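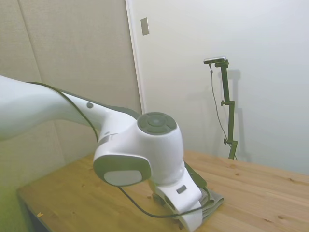 Ticket 164: Arm stops with contact fault during towel pick, then moves again without operator reset

Status: Open, waiting for second check
Opened: 3 June 2022
Opened by: Haoran Yuan
Site: Studel, folding cell
Control software: Tistatico, current release
Priority: High (raised from Normal, see below)

Summary

The folding arm faults during the downward move to the towel. The fingers go further down than the programmed pick height, press the cloth into the table and the contact limit trips. The arm halts, which is correct. On several attempts Tistatico then cleared the fault on its own and repeated the move while the cell was still armed. Nobody was hurt and nothing is broken, but I have taken the cell out of automatic until the second part is understood.

I first logged this as a grip problem. There are two faults and they should probably have had a ticket each. I'm keeping them together as the second only shows when the first one happens.

What the operator sees

Job is the standard one: grey towel, already folded once by hand, placed on the pine table left of the middle. The arm comes down, closes on the top layer and lifts it across.

When it goes wrong, the arm reaches the towel, carries on down and stops. The cloth bunches round the fingers. The screen shows "contact limit, vertical". Sometimes the fingers have closed by then and sometimes they haven't. If you leave it alone, the fault line goes grey after a few seconds and the arm backs off and tries again from the same height, with the same result.

It is worse with thin folds. A towel folded into a thick stack has enough give that the arm usually gets its pinch before the limit trips. With two layers it faults nearly every time.
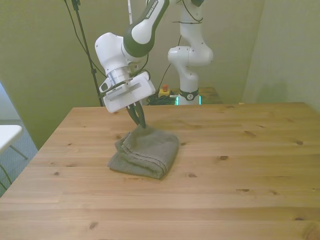
Checks and results

Check 1. Table height
Suspected first, as the table was shifted in April for the carpet people. Put a straight edge across the planks and measured up to the reference mark in both front corners and at the back. Level, and the same as the figure in the cell file. There is a slight step between two of the boards but the towel doesn't sit on it. Table ruled out.

Check 2. Camera position
If the overhead view had moved, the pick point would be wrong sideways before it was wrong in height. Ran the marker card through nine positions. Sideways error was within normal on all of them. Tightened one clamp on the stand while I was there, a quarter turn at most. No change to the fault. Camera ruled out.

Check 3. Cable drag
The gripper cable has snagged before, and a snag can look like a contact. Jogged the arm slowly through the whole path by hand control and watched the cable. It hangs free all the way down. Ran the same path in the air above the table with no towel, full speed, no fault. Cable ruled out as far as I'm concerned, though the loop by the wrist could be tied better.

Check 4. Contact limit
Limit for the vertical move is set to 16 newtons. That is what it has always been on this cell. I was asked on the phone to try a higher number to get the afternoon's run finished. I have not done this and I don't want it done by anybody else. The limit is tripping on a real contact. Raising it would mean pressing harder into the table.

Check 5. Towel detection
Swapped the towel for a flat piece of card and asked Tistatico for the surface height. Correct. Put the towel back, asked again. Also correct, allowing for the pile. So the software knows where the top of the towel is and is sending the arm to the right height. The arm goes there and the fingertips end up lower than they should.

Check 6. Finger length
This is where it came out. The tool file says 70 mm from the mounting face to the fingertip. I took the fingers off and measured them. They are longer than that by four millimetres. They are the replacement pair from Fendora, fitted when the old pads wore through. The part is right for the gripper but it is the long version, and the tool file was never edited to match.

Four millimetres is nothing on a thick stack. On two layers of towel it is more than the whole height of the cloth.

Fix for the first fault

Edited the finger length in the tool file, saved, restarted the controller. Checked the file again after the restart, as there have been cases of the old copy being loaded back. It held.

Touched the tips down by hand control on a gauge block. The reading agreed with the block.

Then ran picks in slow mode with a hand on the enabling switch. Started with the thick fold, then the two-layer fold, then a towel laid with one corner turned under, which is the one it used to hate. No contact faults on any of these.

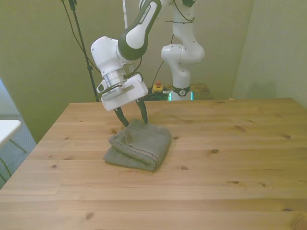 With the height right, the pinch needed a small change too. The old setting closed the fingers before the downward move had completely settled, and that only worked while they were being pushed into the cloth. I have put in a short pause ahead of the close. It costs a little time on each towel and I think we can live with that. The pause is a line in the job, so it will have to be copied across if the other arm is ever given this work. I have not touched the other arm's job or tool file. It should be measured in the same way before it runs with long fingers.

One thing to watch: the hem. If the tips land on the stitched edge they can take two layers in place of one. This was already the case before the finger change and is not part of this ticket, but people will notice it more now that the arm isn't stopping first.

Second fault: retry without reset

This is the reason for the High priority.

The cell rule is that after any contact fault the arm stays stopped until somebody presses reset at the screen. The operator is taught that a stopped arm with a fault showing is safe to approach, and usually the first thing anyone does is lean in to straighten the towel. I did that myself on the second occasion. My hand was on the near side of the table and the arm backed off upwards, so it moved away from me. If it had been halfway through its next downward move that would be a different report.

Looked through the job settings. There is an option called "recover and repeat" under the pick step. It was ticked. With it ticked, Tistatico treats a vertical contact during the pick as a failed pick, clears it and tries again up to three times. It makes no difference between touching cloth and touching anything else.

The option was switched on in the copy of the job that came from Caruso. On the Caruso cell there is a guard door on a safety switch, so no one can be near the arm when it retries. We have an open table with a stop button behind it. The job was copied over as it stood and the pick step was not reviewed. I was one of the people who signed off the copy, so that is partly on me.

Actions taken

Unticked "recover and repeat" on the pick step and on the place step, where it was also ticked.
Forced a contact on purpose with a foam block, slow mode, stop button in reach. Arm stopped and stayed stopped. Waited ten minutes. Still stopped.
Pressed reset. Arm went to its home position and waited for a start, as it should.
Repeated the foam test at normal speed with the area clear. Same result.
Pressed the stop button during a downward move. Arm stopped. Reset at the button alone did not restart it.
Locked the job file so the option can't be changed without the maintenance login.
Put a note on the screen: stop button in before hands go over the table, fault or no fault.

Not done yet

Full-length run. The counter shows more than 2,000 picks since the fingers were changed and I can't say how many of those were pressing into the table. The tips look fine to me, but I'd like the gripper's force reading compared with the one taken when it was new.
Same check of the job settings on every other cell that had files copied from Caruso.
A line on the finger change sheet for measured length, with a space for the number and not just a tick.

Until a second person has repeated the foam test, the cell stays in slow mode with somebody holding the enabling switch. Please don't put it back in automatic to catch up.
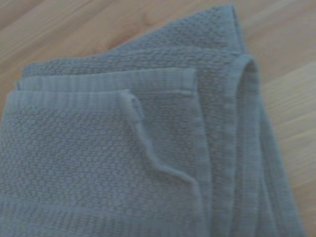
Graziella Bianchini: Read all of this and agree with keeping it in slow mode. Two things. First, please check the "fold over" step as well as pick and place. On our copy the repeat option is inside the advanced tab there and doesn't show in the summary list, so you can untick two and still have the third one live. Second, the tool file is stored in two places, once for the arm and once for the path planner. If you only changed the arm's one, the planner is still clearing obstacles with the short fingers. I can do the second foam test on Monday morning if the cell is free.

Haoran Yuan: The fold step was ticked. Unticked now and the file locked again. I have repeated the foam test on that step, slow and normal speed, and it stays stopped. I've corrected the description of the lock too, as the first version I saved still had the advanced tab open to the operator login.

Planner file was also still on the old length. Changed, restarted, checked after restart. I would not have found that one.

Monday morning is fine. Foam block is in the drawer under the screen and the gauge block is with it. Leaving the ticket open until your result is in.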